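Clubs > Hedville Robotics > Talks > Block Letters, speaker notes

4 min read

Open with thanks to Shireen Maluleke, who let us have the lab until 9 p.m. for most of March!

Our project is block spelling. The arm picks up a painted block, turns it, and sets it down so a few of them make a letter. Sounds easy, and wow, it isn't. Mention that Iker Prieto wrote the grasp code and rewrote it twice (pause, let him wave).

Talk about the grip first. We grab low on the block so the top end stays visible to the wrist camera.

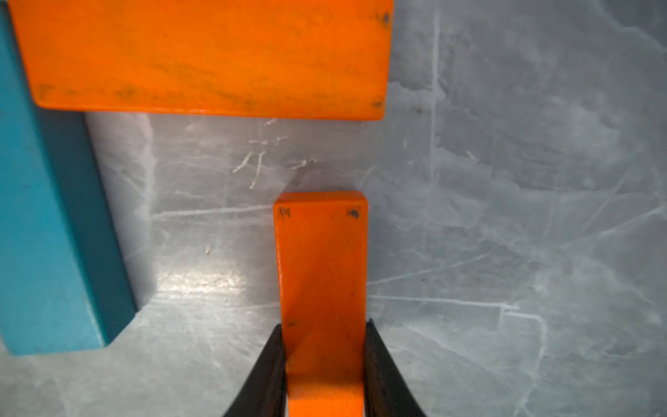
Wrist view: narrow orange block between the fingers, larger orange block ahead.

Numbers slide: 569 practice picks logged, 291 of them after we slowed the approach. I love this part, so don't rush it. Ask the room to guess which color gave us the most trouble, then hand over to Bình Bùi for the lighting story. Shiny patches on the gray surface kept fooling our edge finder.

Then letters. Straight strokes only for now, and gaps between blocks are fine if people can still read the shape.
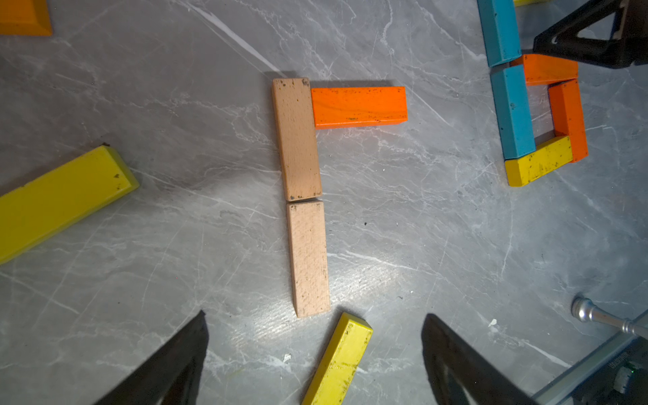 Three blocks at center, two plain and one orange, in a shape like an F.

Next up is a whole word by the club fair. Questions, about 35 minutes in.

Contact: Hedville Robotics Club | © Hedville Robotics Club | Back to top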